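27 Mar 2018 – notes for session 8, Teaching by Demonstration. Merja Kokkonen's group please read before the lab, everyone else before the write-up.

Slides go up later. These are fuller than the slides anyway.

## Where we are

Last time: hand guiding. You grab the arm, put it in gravity comp, walk it through the task, the controller logs joint angles. Good: you feel contact. Bad: your own arm is in every camera view, and you push on the links in ways the motors never will, so the logged torques are useless for replay.

Today: remote control, in simulation. Operator sits at a desk, holds an input device, the arm follows. Same arm model as before, kitchen counter task, the Clulska set. Objects get put in new spots on the marble between episodes, so don't assume the layout you practised with.

Terms, quickly:

- **episode** – one attempt, reset to stop. Success or not.
- **demonstration** – an episode you keep for training
- **action** – what the operator commanded, NOT where the arm ended up
- **observation** – camera images plus joint state plus gripper width

People mix up action and state every single year. If you log the measured pose and call it the action, the learned policy lags. Log the command.

## Input device

Three options in the lab: 6-axis mouse, VR controller, a small leader arm. We use the VR controller by default. Clutch button held = arm moves, released = arm stays and you can recenter your hand. Use the clutch a lot. Beginners try to do the whole reach in one sweep and end up with the wrist twisted round near a joint limit.

Control rate is 20 Hz. Enough for a counter task, not enough for anything with fast contact.

Approach: come over the object first, fingers down, pause, then descend. Small items are worst, like the white block near the counter's edge. Line up in x and y before you touch z.
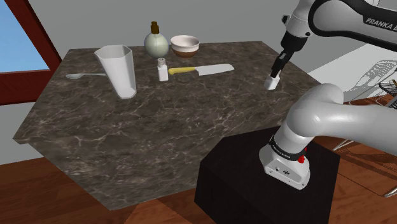
## Recording, step by step

1. Reset. Wait until objects settle. If something is still rocking, reset again.
2. Read the task line out loud ("put the knife by the bowl"). Sounds silly, cuts down on wrong-object episodes.
3. Start logging, *then* press the clutch. Never the other way.
4. Do the task at an even speed. No stopping to think in mid air. Plan while the log is off.
5. Release, back off clear of the object, stop logging.
6. Mark success / fail / discard right away. Not at the end of the day.

Discard is for broken logs (tracker dropout, frozen sim). Fail is for you messing up. Keep the fails, separate folder, Albane Brunet wants them for the success classifier.

If you fumble and recover, keep it. Recoveries are gold for training. A policy that has only seen clean grasps has no idea what to do one centimeter to the left of a clean grasp, and it will be one centimeter to the left.

## Thin flat things

Knife, spoon. Lots of lost time here. The gap between handle and counter is tiny, the fingers bottom out before they close, and the contact solver doesn't like it. What works:

- rotate the wrist so the fingers close *across* the narrow direction
- go down until the tips touch, back up a hair, then close
- lift straight up first, a few cm, before any sideways motion
- if it swings in the grip, you're too far from the balance point. Put it down, regrasp

Check the close view too, not only the room view. From across the counter a blade and a pale vein in the stone look alike, and the policy gets the same pixels you do. In the close view the fingers hide part of whatever they are near, so you need both.

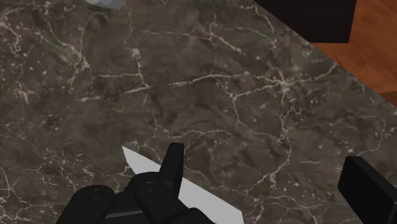
*Fig. 2. Close view, gripper low over the marble. White blade shape passing behind the upright finger, most likely the knife.*

## How much data

Rendum pilot from September: 1375 episodes kept, from 21 operators. Armelle Marty did the split. Main things from it:

- Operators differ more than objects do. One operator's data trains a nice smooth policy that falls over when the bowl moves.
- Mixing everybody gives you several styles for the same task. Plain regression averages them – half the people go left of the bottle, half go right, the average goes through the bottle. Use a model that can hold more than one mode. (Valentin Renaud covers this properly in his block, I'm only flagging it.)
- Idle frames at the start and end teach the arm to sit still. Trim them.

On trimming: cut from the front until the first commanded motion, keep a few frames of rest. Don't trim pauses in the middle automaticaly, some are waits for contact and the policy needs those.

## Start poses

Vary them. If each demo starts from the same home position the policy learns a trajectory, more or less, and ignores the cameras. Start some with the fingers closed and empty over the back edge of the counter, near the tall glass, some high, some off to the side. Open the gripper on the way in, as part of the demo.

Careful around the glass, tall and easy to clip with the wrist housing when you're watching only the fingertips.
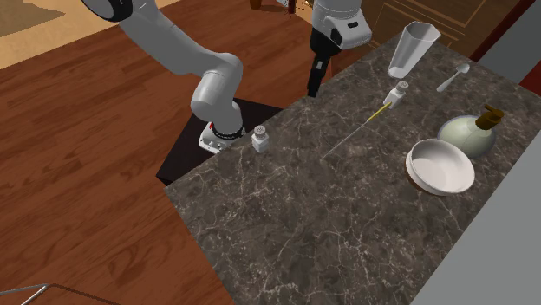 **Can we mix hand-guided and remote-controlled demos in one training set?**

Only if the action means the same thing in both. Hand guiding gives you no command, so you'd have to rebuild one from the next measured pose, and that doesn't match what the VR controller logs. Keep a flag for the source and train seperately first, then compare.

## For next time

- Record your set, Besson room, sign-up with Évan Guérin
- Plot commanded vs measured position for one episode, all three axes, and estimate the delay in ms
- Half a page: which of your fails would you have called a success from the room view alone?
- Read the Dratside manual sections on clutching and frame offsets, skip the install part

Bring the plot on paper, the projector in there is still out.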